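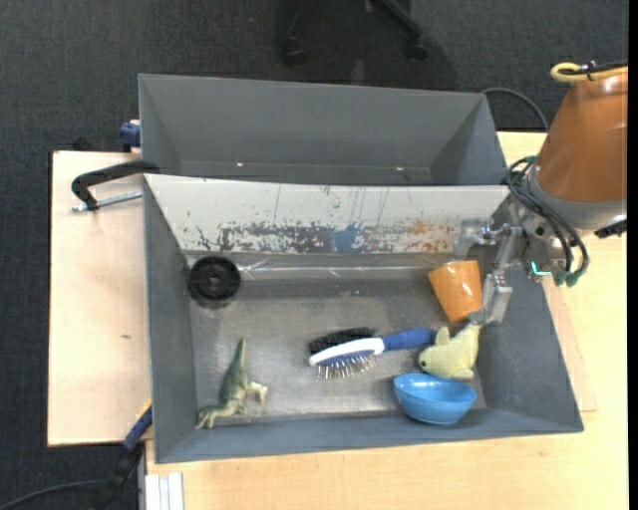

Fludton Open Bin, Gray: Review

Reviewed by Lakshmi Menon

I bought two of the Fludton open bins in July to replace a set of fabric cubes that had lost their shape. They are plain gray rectangular bins with no lid. I wanted something I could throw toys and odds and ends into at the end of the day and dig through the next morning, and on that score they do the job.

The inner sides are smooth and slope down to the floor, so the opening is wider than the base. You notice the slope when you reach in, as you can get your hand flat against the side without banging your knuckles. You also notice it when you try to fill the bottom with boxes, which won't sit flush against the walls. For loose things like a plush animal, a toy dinosaur or a hairbrush it makes no difference.

The main complaint is marking. Scuffs collect on the lower part of the sides and all over the floor. Dark gray and black streaks are the most common, but colored rubs show up too, blue and orange-brown among them. The upper part of the sides stays mostly clean apart from fine scratches. Dish soap took off some of the dark marks on mine. A melamine sponge took off a little more and left a dull patch, so I stopped using it.

With no lid, dust gets in. I tip each bin out on Friday and wipe the bottom with a damp cloth. Small things such as hair ties and game pieces end up in the back corners under everything else, and a shallow tray on top would help. Fludton doesn't sell one. The tray from the Cloker range is too long by almost 2 inches.

I paid 70 dollars for the pair at Chowdary, which is on the high side for open storage. The Trurker bin costs less and comes with a lid, but its sides are straight and the one I had cracked at a corner after 3 months. Neither Fludton has cracked so far, and one of them gets dragged across a tile floor every day.

Assembly: none. Labels: the paper ones fell off within a week, so I now use a paint marker on the outside.

I would buy them again for a playroom, a garage or a mudroom. For a living room shelf, where the inside is on view all day, I would look for something that hides wear better.

Rating: 3 out of 5.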